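# zollbridge-fields

Field mapping and saved-search definitions for moving property listings out of a Zollbridge MLS export and into the Graltadico listing site. Maintained by the web desk at Grewal Realty.

Last full sync of the mapping: 3 July 2020.

## What's in here

- `fields.csv` — one row per source field, with the Graltadico name beside it
- `searches/` — saved searches as plain JSON
- `lookup/` — allowed values for the pick-list fields
- `convert.py` — reads an export, writes a load file

The mapping has 1136 rows. Of those, 91 are marked `manual`, which means the converter skips them and writes them to `leftover.csv`. Someone has to look at that file before the load goes in.

## Running it

 python convert.py export.txt --out load.csv

Exports must be tab-delimited. Zollbridge offers comma-delimited as the default, and the remarks fields are full of commas, so change it before you download. Python 3.6 or later. No other packages.

If you only want one property class, add `--class RES` (or `LND`, `MUL`, `COM`). Rentals aren't covered.

## Field notes

**Lot size.** Zollbridge stores acres and square feet in separate fields and agents fill in whichever they like. We keep acres if both are present. Square feet are converted and rounded to two decimals.

**Waterfront.** The source has a yes/no flag and a separate pick list. The flag is often blank on older listings even when the pick list says "Lake" or "Creek". We ignore the flag.

**Garage spaces.** Carports are counted as garages in the source. There is no clean way to split them, so they stay together under `covered_parking`.

**School district.** Old district names are mapped in `lookup/schools.csv`. Two of them point to the same new district — this is correct, please don't "fix" it.

**HOA fee.** Monthly, quarterly and annual amounts share a column. Read `hoa_period` first. If it's blank the row goes to leftovers.

## Saved searches

Each search file has a name, a list of conditions and a sort order. Conditions are joined with AND unless they sit inside an `any` block. Price limits are whole dollars with no comma.

The Jallel subdivision search needs both spellings of the street prefix or it misses listings on the north side.

## Paper forms

Listing input sheets that come in on paper are typed into Zollbridge first and then exported like the rest. Don't add rows to the load file by hand.
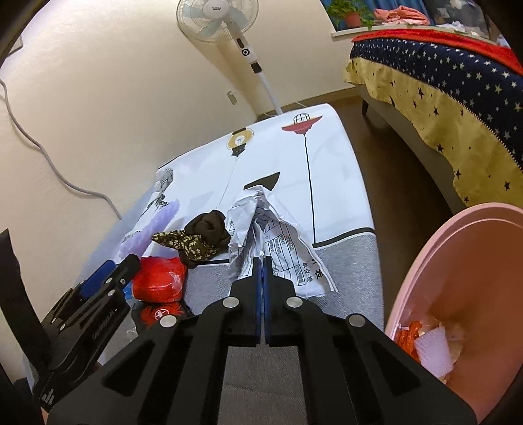
*Creased sheet with a printed table.*

## Known problems

- Listings withdrawn and relisted in June show up twice, under both MLS numbers
- Half baths come through as decimals on `MUL`
- Photo order is lost if a listing has a virtual tour link
- `leftover.csv` is overwritten on each run — copy it first if you still need it

## License

Code is MIT. The lookup tables are for office use only.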